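The Town That Learned to Love Its Windiest Day

Kevin Ticona keeps his weather notes in a school exercise book, and the page for 25th February has a coffee ring on it and one word in capitals: GO. By the time I got up to the ridge above Fuston he had already been there for hours, walking up and down with his hood pulled tight, grinning at the grass.

I had come to see a kite festival. What I hadn't understood was how much of a kite festival is people standing in a field arguing happily about air.

Fuston has flown kites on this ridge for 42 years. The first time, eight people turned up, two of them by mistake. Last year the gate counted 2,211, and the bakery on the main street ran out of bread before lunch and started selling people the bags of rolls it had put aside for the school. The town itself isn't large, and on festival day you can feel it stretch – cars on the verges, strangers' dogs in the churchyard, somebody's uncle directing traffic with a rolled-up newspaper.

The flying is wonderful. There are deltas and boxes and long flat dragons that take a whole family to carry, and there are the fighting kites, small and plain and so quick that I lost sight of them every time I blinked. But what I really fell for was the making. Everybody here makes something, and everybody will tell you how, at length, while the wind tries to take the thing out of their hands.

214 shares · 37 comments
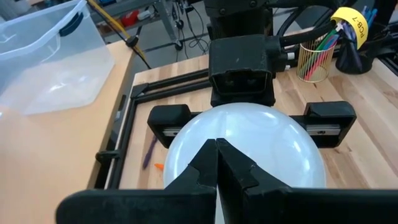 Hendrik Zulu built his first kite from a bedsheet at the age of nine and has been cutting weight out of them ever since. His workshop is down the hill in Prorkham, over a shoe repair place, and he rents it for the long table. He let me try bending a spar over steam. I snapped two. The third came round sweetly, a long even curve like a fishing rod with something on the line, and I was so pleased with it that he let me take it home.

"People want the big sail," he told me, tying off a bridle without looking at it. "The sail is the easy part. All the flying is in the string."

He means the bridle, the little web of lines that sets the angle of the kite against the wind. Move the knot a finger's width up and the kite climbs like a startled pigeon. Move it the same distance down and it sulks, pulls hard and goes nowhere. Hendrik has a notebook of knots going back years, with small drawings beside each one, and I could have sat over it all afternoon (I more or less did).

The big event is the long line, when kites are clipped one after another onto a single cord and sent up as a chain. The Fuston record is 605 kites. It was set on a morning so steady that the last of the line was just a row of specks out over the reservoir, and Kevin says the anchor post hummed so loudly they could hear it from the parking lot. The team from Wokholm wants that record badly. They brought a van full of red diamonds this time, all sewn over the winter, and they got most of them up before a gust rolled along the ridge and tied the middle of the chain into a knot the size of a cow.

Nobody went home. Flasks came out, then scissors, and within minutes there were people from four different towns sitting in wet grass picking the thing apart. A girl from the Fedoruk club had the best fingers for it and was given a folding chair and a hot pie.

I flew my own kite late in the day, with my own slightly lopsided spar in it. It went up on the second try. There is a moment when the line goes from slack to alive in your hand, and I don't know how to describe it except to say that I laughed out loud and so did the man next to me, who was having a rotten time with a plastic parrot.

There's a smaller meet in September, mostly locals, with softer wind and warmer fields. Hendrik says it's the better one for learners. Kevin says it's hardly worth putting your boots on for. I've already asked for the weekend off, and there's a new sail laid out on my kitchen floor, blue with a yellow tail, waiting for me to get the bridle right.

Share this story · 37 comments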